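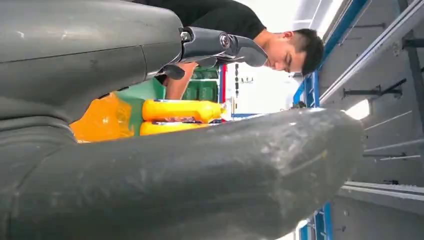
Naima Hajji started the arm in her kitchen in Zasdale and moved it to the shared workshop in Drolholm once the base plate outgrew the table (and, she admits, once her sister wanted the table back). It's called Zaki, it has been rebuilt more times than she cares to list, and it is one of the most likable machines I've spent an afternoon with!

The gripper is where all the love has gone. Two big, rounded gray fingers, scuffed and speckled from use, meet the arm at a black joint that Tarek Fakhoury redesigned over 17 evenings last April. His first version was stiff as a door hinge. The one on there now moves so smoothly that I kept asking him to do it again.

What they want from Zaki is simple to say and maddening to build: pick up a plastic bottle, any bottle, and put it down somewhere else without crushing it. Yellow ones, orange ones, fat ones, skinny ones. Bottles roll and they dent, and a half-full one shifts its weight halfway through a lift.

"The first time it held on, I yelled so loud the people at the lathe stopped working," Hajji says.

Her goal is 100 lifts in a row. The record so far is 52, set late one night with Fakhoury bent over the bench, tightening a bolt between tries. They've filled 9 notebooks along the way, and the drawings for the joint are going up on Cevora, the workshop's sharing page, as soon as Fakhoury finishes relabeling the screws.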